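Sorting the small stuff by grip

24 Oct 2026

I have been trying to clear the household odds and ends into fixed categories since September. The usual method is to sort by owner or by room. I dropped both. Most of what ends up on our table has no clear owner, and the room changes with whoever last had it. The new scheme sorts by how an item behaves when it is picked up: rigid, compressible, or bagged.

Bagged is the worst category. An opened packet of tissues has no stable shape. The film creases, the contents shift, and the packet will not stand in a row with other packets. I store these flat in a shallow box, torn end toward the back, 12 to a box at most. Above that the lower ones get crushed and the sheets come out in pieces.
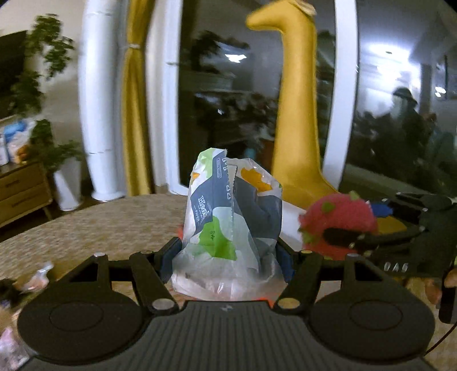 Tissue packet with a torn top seam, category three.

Marit Myklebust, who reads this blog and disagrees with most of it, wrote to say that tissues should be decanted into a hard case. I tried a Clonex case for 7 days. It held its shape, but refilling it took longer than opening a new packet, and the lid caught the top sheet each time. The case is now used for batteries.

Compressible items are easier. Plush toys can be pressed into whatever volume is left over, and they recover. Two rules apply. Labels stay on, as the washing instructions are usually printed there, and anything with small felt parts goes in last so that the parts are not folded under a heavier item.

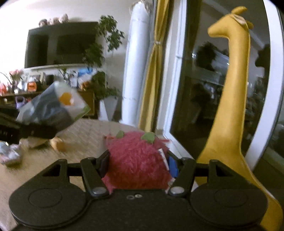
Rigid items get the open shelf. Tall figures need a depth of at least 90 mm at the base or they tip when the shelf is bumped. I measured this on the old Brekke unit, which is not level, so the number may be on the safe side. Small figurines can go in a single row anywhere flat, provided they are dusted.

Remaining problems: soft balls with spikes fit none of the categories well. They compress, but they also snag on plush. For now they have a separate 4 liter tub from Skakholm, without a lid. I have not decided where the tub goes.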